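4.2 Where people fold the bulky stuff

I went into this part of the study expecting tables. Shirts and towels mostly do get folded on tables, so my coding sheet had a nice big column for them. Then we got to winter jackets, and the bed took over! Of the 411 jacket entries in the Taipe household diaries, more than half name a bed as the place where the jacket was laid out before folding (Figure 3).

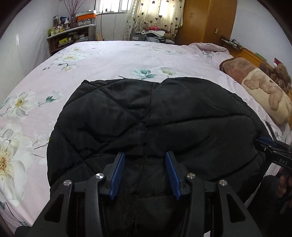

Figure 3. A black quilted puffer jacket laid flat on a floral duvet.

My hunch is that it's mostly about room. A puffer jacket wants to be spread wide before you bring the sleeves in, and a bed lets you do that without a cuff sliding onto the floor. Patricio Pacheco, who coded the diaries with me, thinks softness matters too (you can lean on the padding and squash the air out). We argued about this for most of December and ended up keeping both codes, "space" and "pressing," which overlap more than I'd like. Section 4.3 takes up where the folded jackets go next.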